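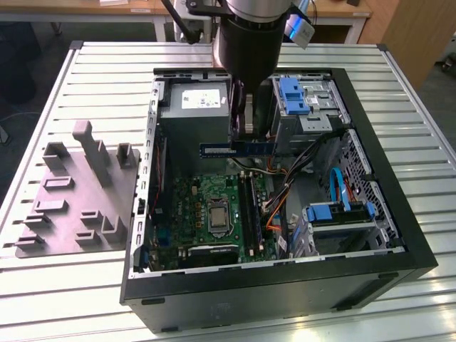 *Blue memory module just above the board, with the black memory slots to the right of the processor.*

I love the inside of an old desktop tower. Lay one on its side, take the panel off and there's a whole little town in there, with the power supply as the big grey warehouse at one end and the drive bays as the flats opposite! The gallery on this page is all from one black tower, and it's a good one for anybody who has never looked in before, as the main parts sit well apart and the colours help you find your way.

The tower did years of stock-keeping at Prudent, a garden supplier in Foltum, before Annatjie Buthelezi passed it to me along with a bag of screws that mostly belonged to something else. It cost me nothing but a drive across town and 9 litres of diesel. I've bought far newer machines that gave me less pleasure.

## The board

Green, busy and wonderful. The silver processor near the middle is the easiest landmark, held in its metal frame with the lever beside it, and once you've found that you can work outwards. Memory slots to the right of it, a black expansion slot down towards the bottom, little yellow capacitors dotted all over.

If you're fitting memory for the first time, look for the notch along the gold edge of the module before you go anywhere near the slot. It sits a bit off centre, so there's only one way round that works. Push evenly at both ends until the clips come up. It takes more of a shove than most beginners expect – Zulkifli Ginting, who taught me on a kitchen table in Magagula, used to make me shut my eyes and do it by feel. I must have done it 100 times that winter and I still like the click.

Touch bare metal on the case first, and keep your fingers on the edges of the module.
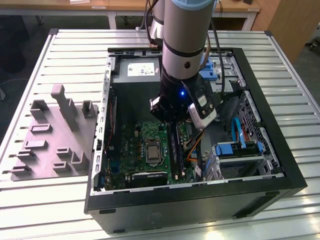
Wiring is the part people apologise for when they show me their machines, and I wish they wouldn't. Orange, yellow, red and black all mean something, and in the ordinary supplies of this kind you can read them off like a bus map: orange for 3.3 volts, red for 5, yellow for 12, black for ground. Modern builds hide the lot behind a tray or sleeve it all in black, and yes, it's tidier, but I miss the spaghetti.

The thin red wire down the left wall is a favourite of mine too. So neat beside the great bundle crossing the middle!

## Blue bits

Somebody at the factory was fond of blue. There's a blue latch on top of the drive cage and more blue plastic in the bay lower down, and then the SATA cable, which arcs upward like a slide in a water park. I do like a bright data cable. You can follow it with your eye from one end to the other, even under a desk lamp at half past ten at night.

Plastic drive parts like these do get brittle with age. Squeeze gently, wiggle, and if one won't budge leave it for a minute and try from the other side. I keep a jam jar of spares, nearly all of them from machines I broke a clip on.

*Further down in the case: the processor in its socket, the black card across the lower part of the board, and that blue cable curving through on the right.* 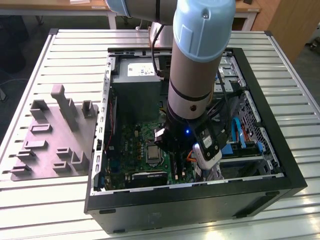 ## Odds and ends on the bench

The slatted aluminium table is the best surface I've worked on, even if small screws think so as well. They roll straight into the grooves. I now put anything tiny into an old Trekness mint tin the moment it comes out, and my losses have gone down to almost nothing.

Beside the case is the mauve-grey 3D-printed plate with its posts, blocks and low slotted holders, and I could have filled this page with that alone. I'm very keen on holders. Loose parts lying flat get leaned on, slid under the manual or swept off by a sleeve, and a part standing up in a slot is easy to see and easy to pick up by its edges. Close to, it's all ledges and hard little shadows, with a long blue strip and its small dark components running across the grey.
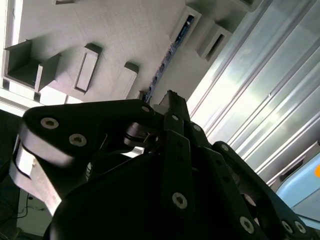 If you want to print something like it, start with one slot. Measure the thickness of the part, add a little for clearance and print just that piece as a test. My own first try, a memory rack, took 75 minutes and gripped so tightly that I had to saw it open. The second was fine after a rub with fine sandpaper, and I've used it every week since.

More towers are going up in September, including a beige one with 55 stickers on the lid (I'm leaving every one of them on). If you've got an old machine at home, take the side off and have a look – with the plug out of the wall, please!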